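Brenmont Staff Forum
Category: Automation and Data | Tags: cloth folding, example gathering, wrist camera
Print this page | E-mail this page

Topic: When is a folding example fit to be kept?

Posted by: udusby_desk

Colleagues are asked to give their views on the rule for accepting folding examples before the next batch is released for training. The present rule states that an example may be kept if the cloth ends the run folded and lying flat on the work surface. Reviewers at the two sites are reading "flat" in different ways. At Udusby, a run with a small ruck in the fold is normally kept. At Cuevas, the same run would normally be turned down. The target for this batch is 3,000 accepted runs, and we cannot reach a sound figure while the sites disagree.

Please reply in this thread and do not write to the desk separately.

Posted by: m_robles

Thank you for raising the matter. I review for Cuevas and I should like to set out our reasons.

The learning system copies what it is given. If a reviewer accepts a bunched edge, the system has no means of knowing that the bunching was a fault. We therefore turn down any run in which the upper fold is not straight. Of the 827 runs we have reviewed, most of the refusals were on this ground alone. I accept that this makes us slower than Udusby.

The view below is typical of the ones on which the two sites differ. The cloth is teal, and the small pucker is near the middle of the upper edge.
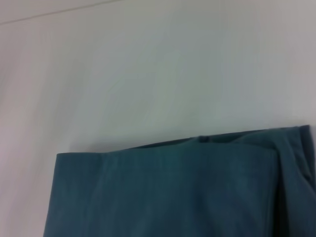
Brenmont Department of Handling Studies -- Example Review Group

I would refuse this one. The edge is otherwise fairly even, with a slight waviness to the right of the pucker, but the fault is plain enough against the pale surface and a reviewer should not pass over it.

Macario Robles

Posted by: line_two_reviewer

I would keep it, with a note. The fold has plainly been made, and the main panel has only gentle wrinkles. A person folding at home would leave it and reach for the next item.

There is also a practical point. If we keep only perfect folds, the system will never be shown cloth in the condition in which it is usually found. When it meets a pucker in use it will have no example to go by. I believe we had this difficulty with the towels in November.

Posted by: m_robles

The towels were a different case. Those runs began with creased cloth and ended with straight cloth, and they were useful for that very reason. I have no objection to a pucker at the start of a run. My objection is to a pucker at the end, where it stands as the finished result.

Posted by: ivden_tools

May I add something from the labelling side. The Ivden review screen already has a field for "end state", with 3 settings: clean, marked and refused. The second setting is hardly used. If Udusby were to enter these runs as "marked", they could be kept in the store and left out of the first round of training. They could be brought in later if wanted.

I would also ask reviewers to consider how much of the cloth they can see. In the view posted above, the cloth runs out of sight at the bottom and on the right. I could not say from that view whether the garment is a shirt or a pair of trousers, and I could not say that the lower part is flat. A decision on the whole fold ought to be taken from the overhead view as well.

Posted by: line_two_reviewer

That is a fair point and I withdraw "keep it" until the overhead view has been checked. I do not withdraw the general argument. The "marked" setting is acceptable to me, provided that it does not become a polite word for refused.

Posted by: m_robles

I can agree to the use of "marked" for a single pucker on an upper edge. I cannot agree to it where a layer has slipped or where the fold has opened. I would also wish the same reviewer to look at the wrist and overhead views together -- at present these are sometimes split between two people.

Posted by: udusby_desk

The desk is grateful for these replies. The following will apply on trial to the next 100 runs at each site.

A single small pucker on a folded edge is to be entered as "marked". Slipped layers and opened folds are to be refused. Both views are to be seen by one reviewer before an entry is made. Runs already accepted will stand for now.

The question of whether "marked" runs should enter training remains open, and Cuevas has asked for its disagreement to be noted. Further replies may be added to this thread.

Posted by: line_two_reviewer

Noted. Could the desk please confirm whether a wavy edge without a pucker counts as "clean"? We have several of those waiting.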